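Search this site Enter keywords Go

Wanted: people who do chores, for a study on whether machines can do them too

Hi! I run the home tasks study at Nevton, and I'm looking for 17 people who live near Wakska and don't mind doing very ordinary things over and over. Doors, drawers, dishes, folding towels, the stuff you do without thinking.

Can a machine do your housework yet? My short answer is no, or not in any house I'd want to live in. Ours (we call it Haruna) will fold a towel if you're patient, but a lever handle on a door it hasn't met before -- oh boy.

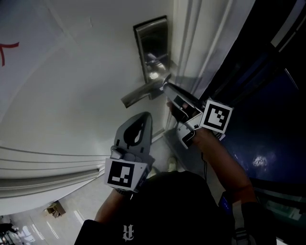 So we need lots of regular people working through regular chores with hand-held grippers, in lots of different homes. You'd do 14 sessions in February, at your own place, and we pay $800 when you finish. We'll show you how everything works, and I promise you'll be faster than Haruna by lunchtime!

You need to be 18 or over and okay with being recorded while you work. Renters are fine, messy kitchens are very welcome. Pets should stay in another room, sorry.

Write to me by 10th January and tell me which chore you'd hand over first (mine is the bathtub).

Contact | Copyright Nevton Home Tasks Study | Back to top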